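Nellarum is looking for people to teach a simulated robot its way around a kitchen
Call for participants, posted 5/23/19

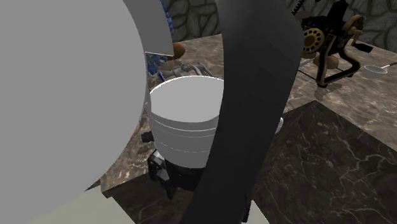
Simulated kitchen in Hornero, with part of the arm and one finger of the gripper close up. The white pot is between them.

We are building a learning system that picks up kitchen skills by watching people do them, and we need people to do them! If you can make a cup of tea, put a pot where it belongs and stay cheerful when a ladle rolls away from you, please read on.

Everything happens in Hornero, our simulator. You sit at a desk in our Laxdal room, take hold of two hand controllers and move a robot arm through a kitchen that exists only on the computer. The arm goes where your hand goes, the gripper closes when you squeeze, and every movement you make is saved as an example. The learning system then studies those examples and tries the same jobs by itself. It is a lovely thing to watch, even when it goes badly.

What you will be doing

Each job comes as one short sentence on the screen, such as "move the pot to the back of the counter" or "hand the ladle over to the left." You do it, press the pedal, the kitchen resets, and the next sentence comes up. Most jobs take less than a minute once you have the feel of it. The kitchens change a lot. You may get plain white tiles one time, and the next time a brown marble counter against a stone wall, with an old-fashioned black and brass machine standing on it. We mix things up on purpose so that the system learns what a pot is and doesn't just memorize one room.

There are 177 jobs on the list right now. You won't see all of them, and you can skip any you really dislike (the one with the stacked saucers gets skipped plenty).

Please don't worry about being neat. We want the way you would do it, including the second try when the first grab slips. Left-handed people, slow people and people who approach a pot from a strange angle are all very welcome, and we are short on left-handed examples in particular. If an attempt goes completely wrong, press the red key and it gets marked as a miss. Misses are kept too, and they are useful to us.

The view takes some getting used to. The arm is often right in front of what you are reaching for, and a finger of the gripper can hide half the pot. You can't lean around it the way you would at home, so you learn to move the arm a little, look, and move again. Everyone gets a practice session with no recording before the real ones begin.

Who can take part

Anyone 18 or over who can sit comfortably for a session and use both hands. Glasses are fine. You don't need any background in robots, programming or games, and we would love to hear from people who cook a lot or have worked in a kitchen. You should be able to read short instructions in English. If you get queasy with moving pictures, come to the practice session first and see how it goes. You are still paid for it.

Time and pay

We have 30 places. Each person does 9 sessions during June, and each session is 2 hours long with a proper break in the middle. Morning, afternoon and early evening slots are open, and you can put your sessions close together or spread them over the month. Pay is by the session, at the same rate for everybody, and the rate is in the sheet we send you before you agree to anything. Travel by bus or train within Tutow is paid back, so keep your tickets.

There is tea, coffee and a decent supply of fruit.

What we record

We save the movements of the controllers, the picture from the simulator and the time each job took. We do not film you or record your voice. Your examples are stored under a number, without your name. You may stop at any point and keep the pay for the sessions you finished, and if you ask us before the end of June we will delete your examples.

How to sign up

Stop by the Nellarum front desk in Tutow and ask for the Hornero form, or send in the form from the "Take part" page of our website. Tell us which hand you favor, which times of day suit you, and whether you have done anything like this before (a no is perfectly fine). We answer everyone, usually within a few days, and practice sessions are given out in the order the forms arrive.

If you know someone who might enjoy this, bring them along. Two people can book the same slot at neighboring desks.

The Laxdal room is on the ground floor and has step-free access. The desks go up and down, so let us know on the form if you need one set a certain way.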